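About Fornbridge

Reading time: 2 minutes

Fornbridge is a bookkeeping school above a shoe repair shop.
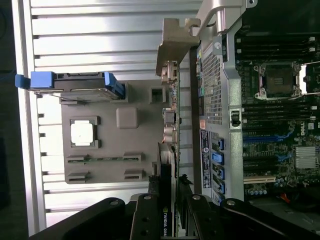

We teach people who run small businesses to keep their own books, or at least to understand the person they pay to do it. Our students are florists, roofers, dog groomers and one very patient puppeteer. Most arrive with a shoebox. We have nothing against shoeboxes, and the shop downstairs will sell you a better one.

The main course runs 30 evenings and covers invoices, payroll, sales tax and the lost art of keeping a receipt long enough to read it. Classes are small enough that we will notice if you haven't reconciled your bank statement. We try to be kind about it – the first time.

The school opened with one classroom, a secondhand chalkboard and a lease that nobody had read closely, a strange start for people in our line of work. We now have three classrooms and read everything twice. So far 1,258 students have finished the main course. A few have come back to take it again, and we've decided to be flattered.

We also run a shorter class on Choo Street for restaurant owners, who can't do evenings. It starts at 7 a.m. and there is coffee, though several restaurant owners have shared their views on the coffee.

We don't do your taxes for you and we don't sell software. New classes begin in November. If you'd like to sit in on one first, call the office and let it ring, as the stairs are steep and the phone is at the bottom.

Search this site
Enter keyword
Go

Related pages
Course dates and fees
Finding us on Choo Street
What to bring on your first evening
Payroll for people with one employee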